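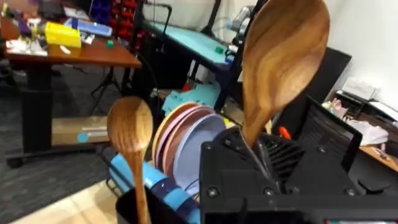
2. Utensil task, hand-guided demonstrations

Present: Sabina Gunawardena (chair), Shewit Negussie, Mahfuz Rathnayake, Rajitha Weerasinghe (notes). Apologies: Shih-chieh Wu.

Shewit reported 112 demonstrations recorded for the dish rack and utensil holder set-up, up to the end of Saturday. Mahfuz has been through the first batch and marked 21 for removal, mostly where the operator stopped halfway and started again.

The large wooden spoon is still the harder of the two. Mahfuz said operators grip it at different heights on the handle and the recordings do not agree with each other. Agreed that all operators take it low on the handle, and lift clear of the plates before turning the wrist.

Rajitha asked whether the plates should stay in the same order. Agreed to leave them for now and change the order in the next batch.

Action: Shewit to rewrite the operator sheet. Mahfuz to finish checking the recordings.

3. Remote control trial

Wilov have offered two more days on their hand controllers. Sabina is in favour if the delay on the link can be brought down. Shih-chieh had sent a note asking for the same task to be used, so the results can be set beside the hand-guided ones. Agreed.

Action: Sabina to reply to Wilov.

4. Any other business

None. Next meeting in November.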